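Tonow Regional Construction Outlook, data readme

Last touched in June. Quick notes, will tidy up later.

What's in the folder

Quarterly tables on infrastructure spending, building permits, cement and rebar prices, plus a list of public works contracts. Covers four areas: the Leder corridor, the Cusi delta, the port district, and everything else lumped into "other". Earliest year is 1986, but only for cement. Permits start much later, and the contract list later still. Don't try to join them all the way back, you'll get mostly blanks.

Put together by the outlook desk at Skonurico. Used for the yearly outlook report and the trade show handouts.

Files

spend_q.csv - spending by quarter and area, local currency, not adjusted for inflation
permits_q.csv - permits issued, split residential / commercial / industrial
prices_m.csv - monthly prices, cement and rebar, delivered to site
contracts.csv - one row per contract, up to 500 rows per release
areas.csv - area codes and names. Read this first

Plain comma separated, UTF-8, header in row one. Decimal point, no thousands separators. Missing value is an empty cell. Zero means zero.

Columns that trip people up

"stage" in contracts.csv is the stage when we got the record, not the stage now. A contract marked "tender" may be half built. We don't go back and update.

"value" is the award value. Change orders not included. For tenders with no award yet it's the owner's estimate, and est_flag is set to 1. Filter those out before you sum anything.

"index" in prices_m.csv is set to 100 at the base year in areas.csv. Yes, wrong place for it. Moving it breaks the report scripts.

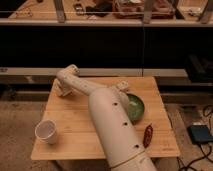 Robot arm on a wooden work table.

How the numbers were collected

Spending comes from published budget reports, typed in by hand where the report is only a scan. Each typed table was entered twice and compared. Mismatches went back to the scan, and if the scan was unreadable the cell stays empty.

Permits come from the local offices. Leder sends a spreadsheet every quarter. Cusi sends paper, usualy late, so the last quarter for Cusi is often missing at release and gets filled in the next one.

Prices come from a supplier survey. 300 suppliers on the mailing list, response varies a lot by month. We publish the median, never single quotes. Months with too few replies are blank.

Known problems

Port district boundary was redrawn partway through the series. Old quarters NOT recoded. There is a visible step in spending, it's the boundary and not a boom.

Road and rail were one category in the early tables. Split later. Use the "transport" total if you want a long series.

Some joint venture contracts are listed once per partner. Same contract_id, differnt firm. Drop duplicates on contract_id before adding up values.

Rebar grade changed in the survey form. Small effect, no correction made.

Good for / not good for

Fine for trends, regional comparisons, charts in a report. Not good for pricing a bid. Don't use it for ranking contractors either, coverage of private jobs is thin.

Terms

Free to reuse with credit to Skonurico, Tonow outlook tables. If you change the numbers say so. Supplier replies themselves are not shared, please don't ask.

To do

- move the base year out of areas.csv
- recode port district, at least the spending table
- check Cusi industrial permits, look too low
- write a proper changelog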